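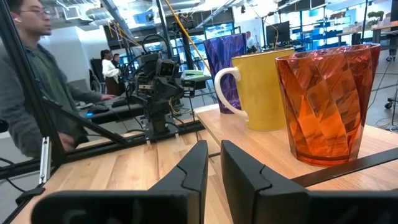

Home | Files | Notes | Changes | Contact

# Judano Cups and Shelf

April 15, 2023
by Blandine Hoarau

Hi! I put this set together after I spent most of February fussing over how drinkware gets put away, and the folder got big enough to need a README. It's all everyday stuff: cups, a mug, a little shelf and a cloth. There are 1,470 clips in 12 folders, and I've gone through every folder at least once (some of them with a lot of coffee).

## What's in it

The regulars are an orange cup, a purple cup and a yellow mug with a white handle. I love the two see-through ones, but they're a pain to label, they change color every time the light moves!
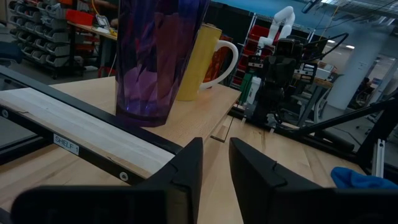 Shelf names follow the labels, so if a note says SHELF 1 then that's what I mean, capitals and all. "Put away" means the cup is upright on a shelf board and let go of. Leaning doesn't count. I went back and forth on that one with myself for way too long.

## The cloth

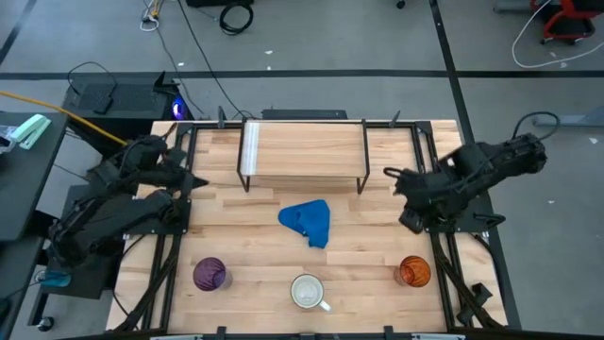
I log the blue cloth as either "bunched" or "flat" and that's it. Version 1 had a "half folded" tag too, and I used it differently every single day, so it's gone in version 2. If you find one I missed, please tell me.

## Known problems

- 123 clips have no end time yet. They're listed in missing.txt.
- Shiny glaze throws off my color tags, mostly on the mug. Sometimes I wrote "mustard" and sometimes "yellow". Treat them as the same. 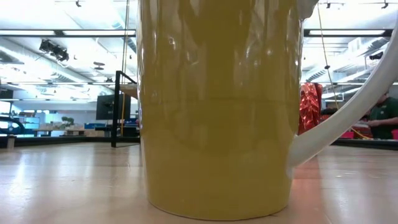
- Handle direction is written from the front edge of the table. The folder called Sirik still has it backwards, I'm working through it.

## Using it

Go ahead and use it for whatever you like, just keep this file with it. Fixes go in the Clutmont notes page, one line per clip, with the folder name first.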